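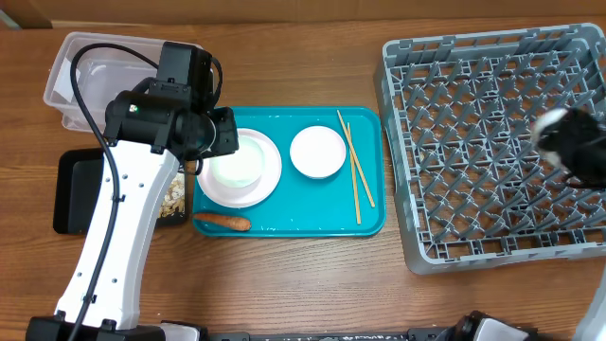 Hundik has stopped all work at its two-armed table clearing stations after a fault in which one arm kept moving when it should have stood still. No person was hurt. The stations take a used tray, put the food leftovers into one tray and the dishes into a grey rack, and the two arms must share a small space to do this. On the work table at Sesmont, with a pink plate and a smaller green dish stacked on a teal tray and the rack standing right beside it, the left gripper reaches over the edge of the tray while the right one is over the rack, with most of the tray and part of the rack between them. It is in this kind of position that the fault happened.

Print this page
E-mail this page

The event took place in October, on a Wednesday, shortly before the end of the morning shift. An operator at Sesmont pressed the pause button on the control screen to straighten a plate by hand. The right arm stopped at once. The left arm continued its movement for three seconds, pushed the plate over the lip of the tray and then stopped against the side of the rack. The operator had not yet put her hand into the working area. She pressed the red emergency button, which cut the power to both arms as it is designed to do.

Hundik wishes to be clear about the difference between these two buttons. The pause button sends a message to the software and asks the arms to hold their position. The emergency button removes the power and does not depend on the software. The emergency button worked correctly in this case and in all the tests made after it. The pause button did not, and operators had been using it every day before they reached towards the tray. The company should have seen this habit earlier and should have corrected it.

The inquiry was led by Abilio Manzano, head of safety at Hundik. His team repeated the same task 157 times, with the same type of tray and dishes, and with no person inside the safety line. The fault came back in seven of these tests. In each of them the left arm was in the middle of a slow correction of its grip, and the pause message arrived while the arm was waiting for new data from its wrist. The message was received, but it was put in a queue behind the correction and was carried out only when the correction was finished.

"The arm was obeying, but it was obeying too late, and for the person who stands beside it this is the same as not obeying," said Mr Manzano. "I also want to say that our first report was wrong. We wrote that a cable had become loose at the wrist, and we told this to our customer. The cable was in good order. We had looked at the easy thing first and we were satisfied too soon."

The cable on each arm runs along the outside of the link and is held by clips. It was checked for wear and for bad contact, and no damage was found. Hundik has withdrawn the first report and has sent a corrected one to Sesmont and to Bustamante, the two sites where the stations are installed.

The following measures are now in force. All 12 stations are out of service until they have received the new software, in which a pause message is handled before any other message. At each station the pause button on the screen has been covered. Nobody may reach over the table unless the power is off and the arms have come to rest. An outside company, Stolier, will test every station before it is started again, and Hundik will not start any station on the basis of its own tests alone.

The work of clearing and sorting is being done by hand for the moment. Hundik pays for the additional hours at both sites. The stop may last up to seven weeks — this depends mostly on the tests by Stolier, for which Hundik has not asked for a shorter time.

The company is also changing the way it trains operators. Until now the training explained the pause button in the first hour and the emergency button near the end, together with cleaning and storage. In the new course the emergency button comes first, and each operator must use it with the arms in motion before he or she is allowed to work at a station. Staff who already completed the old course will be invited again.

Operators who have noticed a late stop in the past, even a very short one, are asked to report it to their shift leader or directly to the safety office at Hundik. Reports can be made without giving a name. Two such reports have already been received from Bustamante and are being examined — the results will be added to the corrected report.

Print this page
E-mail this page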